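FILM 214 / Writing About Movies
Week 6 handout: the capsule review, and the summer-kids movie

Posted late, sorry. Read before Monday. Bring a pen, laptops stay shut for the first half.

Where we are

Last week was the long review, 1,200 words and up. This week goes the other way. Capsule = 90 words. Hard limit. Title and credits don't count, everything else does. If you hand in 97 I stop reading at 90, and the last seven words are usually where people put their opinion, so be careful.

Screening was Flerkmont (dir. Linnea Öberg). If you missed it there's a copy on reserve at the library desk, two hour loan, can't leave the building. Ask for it by title, the desk doesn't know the course number.

Quick recap of the film for people who took bad notes (most of you, I saw)

Two cousins, one lake town, last summer before the older one moves away. The first hour is almost all errands. Bike to the store, bike back, wrong milk, bike to the store. Then the boat goes missing and it turns into a sort of mystery, then it quits being a mystery and the boat is just gone. Parents mostly heard through walls. Ending on the bus, no music.

Terms for this week

Capsule. Short review, one paragraph, has a verdict in it somewhere.
Hook. First sentence. Must be about this film. Test: could you paste it on top of a review of another movie? If yes, cut.
Plot load. How much story the reader has to carry before you say anything about it. Keep it low. One sentence, two if the second one is short.
Verdict. What you think. Can be mixed. Can't be missing.
Peg. Why now. Release, reissue, festival, director's last film. Optional at this length.
Comp. Comparison to another film. One max in a capsule. Only use if the reader has a fair chance of knowing it.

The genre

Coming-of-age, summer subtype. Things that keep showing up:

- a deadline (school, a move, a camp ending)
- a place with edges. Lake, cul-de-sac, island
- kids who talk better than kids talk
- one adult who gets it, one who doesn't
- a dare
- narrator looking back, often, not always

Flerkmont has the deadline and the place. Skips the dare. No narrator. I'd say no adult who gets it either, Section B disagreed, they think the bait shop lady counts. Argue it on Monday.

Don't write "nostalgic" without saying for what. Same for "bittersweet." Both words did so much work in the last batch of papers that they are now banned through April.

Child actors

Hard to review. Some of you were mean, some of you just wrote "great performances from the young cast" which tells me nothing. Pick one moment. The younger cousin counting change at the counter and losing her place, starting over. Describe it in ten words or less and the reader knows what kind of performance it is. You don't need an adjective after that.

Also: they're kids. Criticize the direction before you criticize a kid.

Sample capsule, mine, not perfect

"The boat in Flerkmont disappears at the halfway mark and no one finds it. Linnea Öberg would rather watch two cousins argue over whose turn it is to pedal. For an hour that's plenty: the errands have a rhythm, the younger girl is a born sulker, and the lake looks cold enough to hurt. Once the search starts, the film gets vague about what it wants, and a long night sequence just sits there. Then comes the bus, and a goodbye played so flat it took me a minute to feel it."

Count it if you like. Hook is specific. Plot load light. Verdict spread through instead of dumped at the end. Weak spot: "gets vague about what it wants" is itself vague. I'd fix that with more room. You tell me how to fix it without more room.

Comparison titles for the longer paper

Wultville (the boarding school one). Myklebust (island, slower, some people love it, I go back and forth). Suvon is a documentary but fits, kids at a closed-down water park, no voiceover. Pick one and pair it with Flerkmont. Don't do all three, there isnt space.

Assignment

1. One capsule on Flerkmont, 90 words or fewer.
2. Cut it to 14 words. Yes really. Newspaper TV-listing length.
3. One line under that saying what you lost between the first and the second. Not graded for style.

Print all of it on one sheet. Hand in at start of class, room 524, not my mailbox. Swap partners are the same as last week exept Chak-lun Au and Yu-ting Hsieh, who switch.

Grading: hook, verdict, one concrete moment, word count. Spelling of names counts. The Ö in Öberg is not decoration.
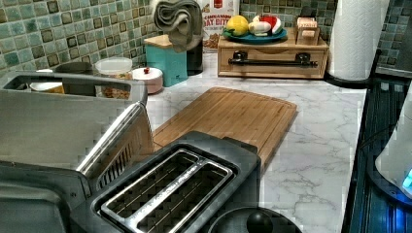
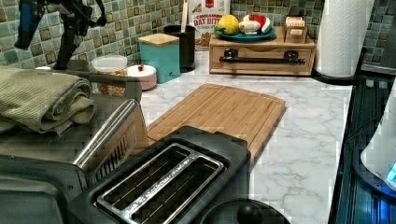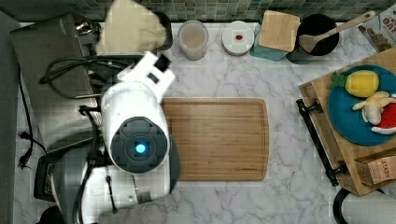
Comments on this handout (1)

Kam-wah Kwok
Question on the 14 word version, does the verdict still have to be in there or can it just be implied by the plot line? I got mine down to "Two cousins lose a boat and a summer; the first hour is the keeper" and I think that has one but my swap partner says it reads like a logline. Also I'm on the bait shop lady side. She gives them the wrong change on purpose, the second time, and lets them keep it. That's an adult who gets it.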